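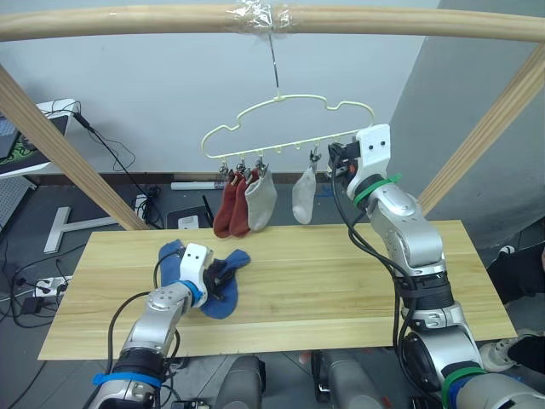 Socks clipped to a cloud-shaped hanger on a wooden rod.

The insurance and lending group Verkermont has completed the first stage of a programme to move its customer correspondence on to a single workflow platform. The work was carried out with the integration firm Praltitz and covers the group's offices in Ikenier, where most of its claims and loan files are handled.

Before the programme began, a change of address could pass through three separate systems before it was confirmed to the customer. Each system kept its own templates, and each template had its own owner. A review held in November found 137 letter templates in regular use, many of them differing by a single paragraph. Staff in the claims department kept private lists of which version to send, and new starters were trained from those lists.

The platform chosen, McIver, allows a process to be drawn as a chart and then run from the same chart. Verkermont had used it for expense approvals but had not applied it to anything a customer would see. Praltitz recommended that the templates be reduced first and the process built afterwards, an order of work that delayed the visible results and caused some impatience among department heads.

The templates now number 30. Standard paragraphs are held once and drawn into each letter according to the product, the customer's language and the reason for writing. When the legal department amends a paragraph, the change reaches every letter that uses it, and the earlier wording is kept with the date on which it was withdrawn.

Approvals have also changed. A claims handler may release most letters without a second reader. Those that refuse a claim, or alter the terms of a loan, are sent to a supervisor's queue and returned to the handler if they have not been opened within 15 working hours. The supervisors asked for this limit themselves - the earlier arrangement had no limit at all, and letters were sometimes found waiting after a period of leave.

Some difficulties remain. The archive of older letters has not been moved, and staff must still open the former system to read it. Searches by policy number work well, but searches by surname return too many results to be useful. The connection to the printing contractor runs overnight only, so a letter approved in the morning is not posted until the following day.

A second stage will deal with incoming post, including scanned forms and attachments sent by email. Verkermont has asked Praltitz to submit its proposals by 31st May, with the loans department expected to be the first to use the new arrangement.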